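Workshop tips: getting a small kit arm to sort parts on your bench

Filed under: Small tools, Kits

The Fendlow desktop arm comes as a bag of white plastic parts, a box of servos and a booklet that stops at "power on." I built one over a couple of evenings in November and have used it since for simple sorting. These are the tips I wish had been in the booklet. Most of them apply to any small arm of this type.

Give it an evening to build. The booklet says 5 hours and that is fair if you sort the screws first. Put them in an egg carton by length. Two of the lengths look alike, and the longer one will press on the servo case if you drive it in at the wrist.

Fix down everything that should stay put. A tray that creeps a little each time the finger touches it will be well out of place by the end of a session. Clear packing tape under a corner works and peels off a finished table without taking anything with it. Don't use duct tape on wood.

Start with cubes. Screws and washers can wait. A painted cube has flat sides and it stays where you put it, so you can tell whether a bad pick came from the arm or from the part.
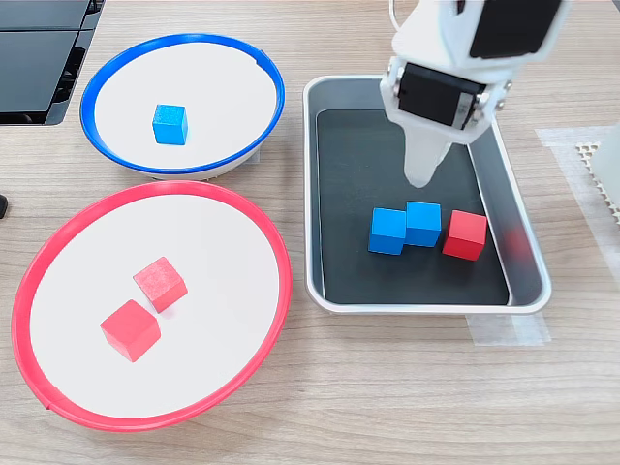

Leave slack in the cable. The arm needs enough to reach its lowest position and swing to both sides by hand with the power off. If you feel any pull at the connector, let out more. Shoaib Khattak, who has the same kit, clipped his cable tight along the arm to make it look neat and had to replace a lead within the month.

Line the tray. Bare metal is slippery and it throws light back at a camera, if you use one. A piece of dark drawer liner cut to size cures both problems. Cut it a little small so that the edges don't ride up the walls.

Check the wrist screws after the first day of use, and again a week later. Mine had backed out a quarter turn. Snug is enough – the plastic strips easily.

Plan where the parts will land before you plan where they start. The drop points matter more than the pick points, as a part that lands on a rim will roll or tip into the wrong place. Wide, shallow containers are the best choice, and the round plates with a blue rim and a red rim do the job well for blue and red cubes. Keep them close to the tray so the arm has less distance to cover. If you have a choice, go for a flat bottom over a curved one.
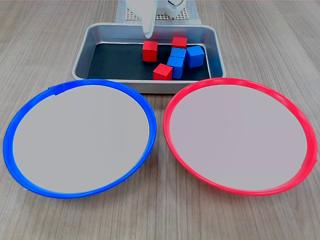
Spacing is the thing most new owners get wrong. The finger has to fit down beside a part, and it can't do that if the parts are packed tight. Three red and three blue cubes gathered toward one side of the tray, with the other half of the mat bare, make a harder test than the same six spread out. Work up to it. Begin with one cube, then two with a finger's width between them, and try a cluster when those go well.

Keep a note of your settings. I write mine on masking tape stuck inside the lid of the box. My best lift height is 630 on the dial in the Fendlow software and I would have lost it twice by now.

Is it worth buying? As a way to learn, yes. As a way to save time, no, I can sort a handful of cubes faster myself. The main weak point is the booklet. The Stirnov kit has better instructions but costs more and its spare parts are slower to arrive. Muchen Yin has built both and still prefers the Fendlow for its wrist.

Spare fingers come in packs of 7. Order a pack with the kit and you'll pay shipping once.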